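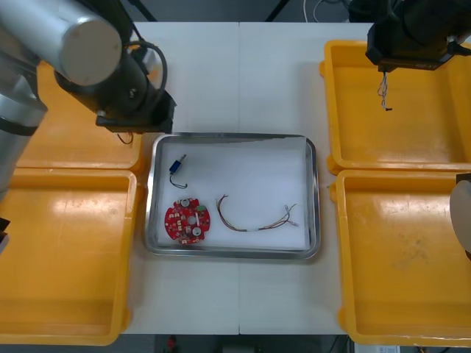 Blue component and red circuit board in a lined steel tray.

Pralby Electronics Workshop, Room 222
Spring safety walk-through, March
Checked by: Ilham El-Sayed
With: Jasper Postma (power and fire), Henrike Böttcher (first aid, chemicals)

Marks used: OK, FIX (do it before the next class), WATCH (fine today, look again in June). Comments are mine unless there's a name on them.

I love doing this walk-through. You crawl under every bench, you open every cupboard, and you find out how well people have been treating the place. Very well this time! Please read the comments as well as the marks.

1. WAY IN AND WAY OUT

1.1 Main door opens fully, nothing behind it. OK
1.2 Back door opens from inside without a key. OK
Comment: It used to stick and now it swings like a dream. Ottmar Voß planed the bottom edge over the winter break. Thank you, Ottmar!
1.3 Walkway at least 800 mm wide along the window side. FIX
Comment: Measured fine except next to the coat rack, where two stools and a box of old keyboards had crept out. Stools moved during the check. The box needs a home.
1.4 Exit signs lit. OK

2. POWER

2.1 Outlets on the long wall tested with the plug-in tester. OK
Comment: All six passed.
2.2 Ground fault breaker trips on the test button. OK
Comment (Jasper): Trips and resets cleanly. I wrote the month on the sticker inside the panel door.
2.3 Power strips screwed down, not daisy-chained. WATCH
Comment: Screwed down everywhere. One strip near the window had a second strip plugged into it, and we took it out. If you run short of outlets, ask for the reel from the storeroom and unroll all of it before you plug anything in.
2.4 Cords free of cuts, melted spots and tape repairs. FIX
Comment: One soldering station cord has a shiny flat spot where the iron rested on it. Red tag on, station on the repair shelf.

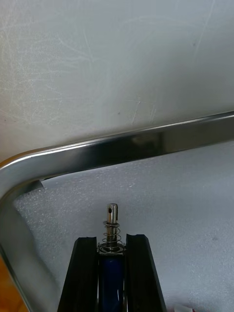 2.5 Bench supplies switched off at the end of the evening. WATCH
Comment: Two were still on at 9:40 p.m. with nothing connected. The switch is on the back, so it's easy to miss. Elżbieta Czerwiński is going to put a bright sticker on the front of each one, and I think it'll help a lot.

3. SOLDERING AND FUMES

3.1 Every iron has a stand with a heavy base. OK
3.2 Fume extractors run and pull air at the nozzle. OK
Comment: The tissue test is so satisfying. Hold a strip of tissue a hand's width from the nozzle and it should lean right in. The Hidier unit in the corner was weak until Jasper changed the filter, and then it nearly swallowed the tissue whole.
3.3 Spare filters in stock. FIX
Comment: We used the last one, see 3.2.
3.4 Safety glasses clean and within reach. OK
Comment: Somebody has been washing these and they look wonderful. Same again, please.
3.5 Hand-washing reminder at the sink. FIX
Comment: The old one has faded to pale gray. Wash before you eat and before you go home, even after lead-free solder.

4. BENCHES AND SMALL PARTS 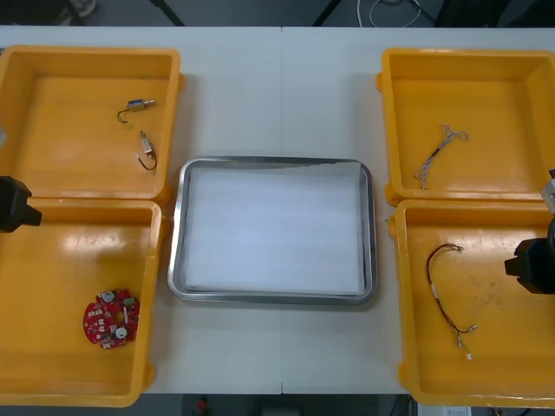

Yellow trays on the white table, steel tray in the middle.

4.1 Small parts kept in trays, off the bare bench. OK
Comment: This has come such a long way since last year. I hardly swept up a stray screw.
4.2 Loose coin cells in the lidded tin. FIX
Comment: Found one in the pen cup. Children come in for the afternoon class and these are dangerous if swallowed, so the tin goes on the top shelf with the lid pressed shut.
4.3 Cutters and knives closed or capped. OK
4.4 Offcuts of wire swept up, floor and bench. WATCH
Comment: Much better under the benches than along the wall. Short stripped ends go straight through a soft sole — ask me how I know.

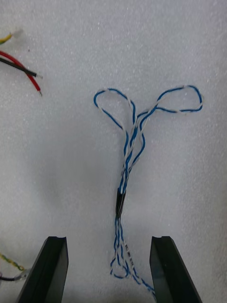 4.5 Wire ends clipped pointing down, into the bin. OK
Comment: Ottmar's trick is to hold the end with a finger while you cut. It costs nothing and saves eyes. New people pick it up in a minute if you show them on the first evening.

5. CHEMICALS AND FIRST AID

5.1 Alcohol and flux remover in the metal cabinet, lids tight. OK
Comment (Henrike): One bottle had lost its label. I took it away for disposal. Please don't decant into anything you could drink from.
5.2 Burn gel in date. OK
5.3 Bandages and eyewash topped up. FIX
Comment (Henrike): Eyewash is short. I'd like six bottles in the kit and will bring the rest in.
5.4 Extinguisher gauge in the green, pin in place. OK
5.5 Fire blanket on its hook. OK

OPEN JOBS

Box of keyboards: Ottmar
Soldering station cord: Jasper
Filters for the Hidier extractor: Ilham
Sink reminder and supply stickers: Elżbieta
Coin cell tin to top shelf: Ilham
Eyewash: Henrike

Put your initials next to your job on the copy by the door when it's done. If you spot something we missed, write it at the bottom of that same sheet, however small it seems.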